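Week 6 -- How a singles chart gets made

Welcome back, everyone, and well done to those of you who sat through all four of the listening exercises over the break. We've spent a good while on the songs themselves, so this week we turn to something drier on paper (though I've always found it rather thrilling): who decides what is number one, and how do they go about it?

Please have this handout beside you during the lecture. There are gaps for your own notes, and I talk faster than I type, so do use them.

## 1. What a chart is counting

A singles chart looks like a plain statement of fact. Song A beat song B, and there they are in order. But before anybody can put them in order, a whole string of choices has to be made. Which shops are asked? Which days make up the week? Does a record sold to a shop count, or only a record sold to a person? What about a play on the radio, or a coin dropped in a jukebox?

Different countries have answered these questions differently, and the same country has often changed its mind. In the United States the main singles chart has long mixed sales with radio play. In Britain the chart was for decades a matter of sales alone. So a song could be all over the airwaves and do very nicely under the one system while hardly showing under the other -- keep that in mind whenever you see two number ones for the same week set side by side, as birthday cards and nostalgia pages love to do.

*Your notes:*

## 2. The sample and the diary

Early British charts were put together by telephoning a handful of shops and asking what was selling. Later on, shops kept a written diary of sales, which was collected and added up centrally. Later still the tills and barcodes did the job.

To see how much the method matters, we'll work through a made-up town, Wulitine, which has 41 record shops. Our pretend chart firm, Gurex, can only afford to ring 6 of them. On the reading sheet you'll find the weekly sales for two singles, "Bolter" and "Öztürkmen". (Yes, I made up the titles too, and yes, I'm told they sound like a furniture shop and its rival.)

Across the whole town, "Bolter" sells 400 copies, nearly all of them in three big shops on the high street. "Öztürkmen" sells fewer copies overall but sells a few in almost every shop. Try this before the seminar:

1. Pick any six shops from the sheet and add up the sales of each song.
2. Write down which song comes top.
3. Do it again with a different six.

Most of you will get a different winner at least once. If you don't, swap sheets with the person next to you and have a look at theirs. We'll put all the results up on the board and have a good long argument about which song deserved it.

## 3. When does the week end?

This one sounds fussy, and I promise it's worth the fuss. A chart week has to begin and end somewhere. For many years British listeners heard the new chart on a Sunday, and whole families would sit with a cassette recorder and a finger hovering over the pause button, trying to catch the song without the presenter. (I still have some of those tapes. The presenter is on every one.)

The date printed on a chart isn't always the date the records were sold. American trade magazines in particular tended to carry a date later than the day they reached the newsstand, so a chart dated for one Saturday reflects buying that had gone on some time before. If you're asked in an essay what was popular on a certain day, please say which chart you mean and what its date refers to. You'll save me a great deal of green ink.
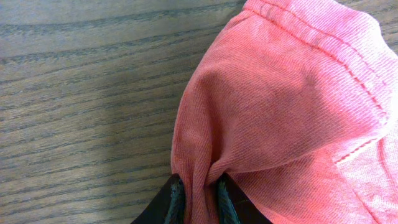 The same goes for release days. A single that came out early in the chart week had more days to gather sales than one that came out near the end of it, and record companies were well aware of that when they planned their releases.

*Your notes:*

## 4. A word about number two

Do spare a thought for the records that stopped at 2. Some of them sold more copies in the end than plenty of number ones, because they hung about near the top for weeks on end while one quick seller after another passed over them. A chart position tells you how a record did against its neighbours in a given week, and a quiet week in January is a very different thing from the run-up to Christmas.

## For next time

- Finish the Wulitine exercise and bring your sheet, even if it's a mess.
- Ask an older relative or neighbour how they used to find out what was number one. Radio, television, a list pinned up in a shop? Jot down a few lines in their own words.
- Choose one single from your birth year and find its highest place in both the British and American charts. If it only reached one of them, so much the better, bring it along and we'll play it.

Essay titles go up in September, and there will be one on chart methods for anybody who has caught the bug.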